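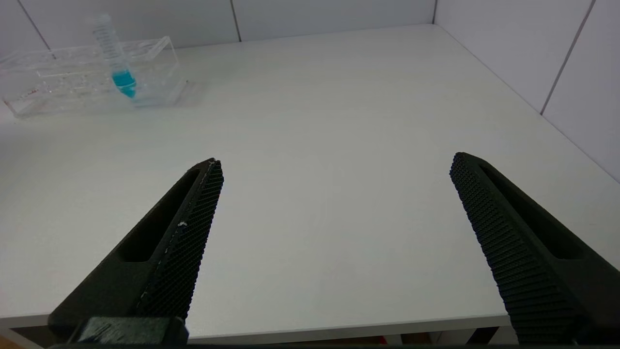
**Progress report 2 – tube handling, Hirnia bench**
Dimas Pelupessy, Babatunde Tijani

Goal for this half: enough teleop demos to train a first pick-and-place policy on test tubes. Target was 2531 episodes by end of August. Not there yet.

What we did
- two operators, swapping every 30 episodes (hands get tired, demos get sloppy)
- wrist view + head view, both saved with joint states
- rack gets shifted a little between episodes so the policy can't just memorize one spot
- colored liquid so we can tell tubes apart when labeling

Babatunde drove most of the early ones. I did the labels and the resets. Sunday was mostly resets.

Problems
- Clear plastic on white table. Depth is close to useless on the rack, so we dropped it and went RGB only.
- Threw out 34 episodes where head and wrist timestamps drifted apart. Fixed in the Flimon logger now, clock sync runs before every batch.
- Operators pause before the grasp. Policy learns the pause too and just hangs there. We trim idle steps now – have to be careful not to cut the slow aproach as well. 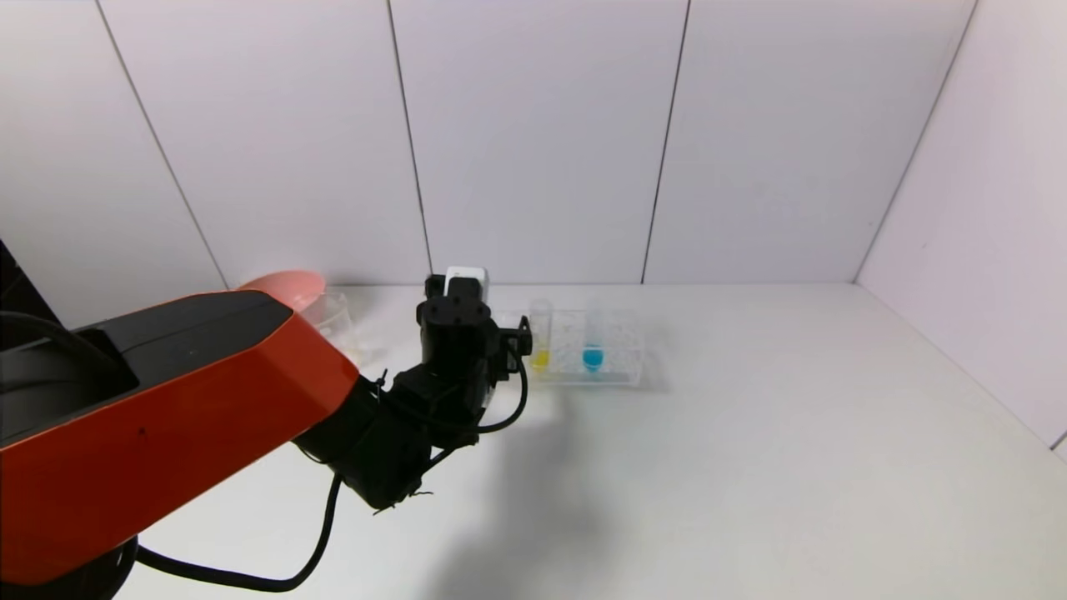
Labels: one line of text per episode, e.g. "pick up the tube with blue liquid". Dimas wrote the first 98 by hand, rest come from a template and get spot checked. Template is kind of stiff, we want more varied wording before the next training run.

Also need failed grasps on purpose. Right now almost everything is a clean success, so the policy has no idea how to recover when a tube tips. Babatunde has a list of starting poses for teh recovery set.

Still to do
- recovery demos
- second rack position, closer to the side wall
- write up the trimming rule properly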